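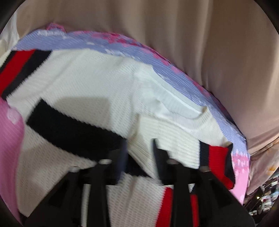
Student Team Takes On the Sweater Problem

A student robotics club at Potcombe is spending its project term on a job most people do without looking: picking up a sweater, laying it out and folding it. The club, which goes by the name Tedinent, has been recording folding sessions with hand-held grippers and plans to use the recordings to teach a two-armed machine to do the same work.

The project is the club's entry in the Tikkanen Challenge, a regional contest for student teams working on household tasks. Teams choose their own task and must show it running without help in front of the judges. Entries are due in July.

Tedinent has 12 members this year. None of them had worked with clothing before. Last year's entry stacked cups, and the club's report on that project noted that cups keep their shape when a gripper closes on them. A knit sweater changes shape every time it is touched, and a sleeve that was in plain view can end up under the body of the garment a moment later.

To record a session, a student holds the gripper by its handle and handles the garment with the jaws. A camera on the tool records what the jaws are doing. The recordings are then cut into separate attempts, labeled and checked by a second student before they are added to the training set.

The club had recorded 617 attempts by the end of last month. Of those, 127 were thrown out during checking, most of them for blurred pictures or for a hand getting in front of the camera. The club says it will keep recording until two weeks before the entry date.

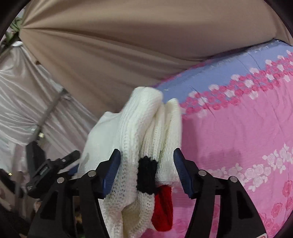

A white knit garment held between the padded jaws of a Tedinent gripper, with a pink rose-print bedspread behind it.

Sweaters were picked over T-shirts and towels after a vote in the fall. Towels were thought to be too easy, and other teams had already shown them at past contests. T-shirts were the favorite for a while, but the club's first set of jaws had trouble getting hold of a single thin layer on a flat surface. A thicker knit gave the jaws more to close on.

It also brought its own trouble. Open stitches can catch on a fingertip, and a heavy fold tends to slide back before it is set down. Students redid the finger pads after the first round of sessions and slowed the lift at the start of each fold. The newer pads have ridges on the inside face.

The club also moved its sessions off the plain gray workbench it had been using. Members wanted patterned cloth, soft surfaces and uneven light in the recordings, so that the finished system would not depend on a tidy table. The contest rules say only that the garment will be placed on "a household surface," and teams do not learn which one until they arrive.

Each fold is broken into 3 stages. The first is spreading the garment so that the body lies open. The second is bringing the sleeves in. The third is turning the lower part up over the body. Students practice each stage alone before they put the whole fold together, and they record the stages separately as well as in full runs.
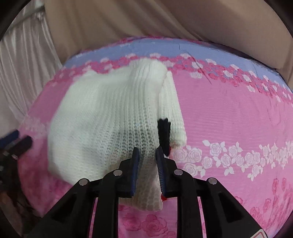
Spreading has taken the most time. A sleeve that is only partly pulled out can look finished to the software, and the fold that follows then comes out lopsided. The group working on this stage has started to record examples that begin with a sleeve tucked under, so that the system sees more of them.

The software side is handled by a smaller group within the club. Their program, named Zellunis, takes in the recorded motions and turns them into commands for the arms. An early version could close on a garment and raise it but let go too soon. The current version holds on through the lift and has completed the first fold in practice, though it does not yet do so every time.

The school provides a room and pays for basic parts. The club raised the rest of its budget through a repair night in the winter, when members fixed lamps, toasters and game controllers for a small fee. Another repair night is planned before the contest.

Judges at the Tikkanen Challenge score on whether the task is completed, how long it takes and how well the team can explain its work. Each team also turns in a written report and a log of its failed attempts.

Tedinent meets after classes at 3:30 p.m. in the engineering wing. Students who want to join can come to any meeting, and no experience with robots or programming is required.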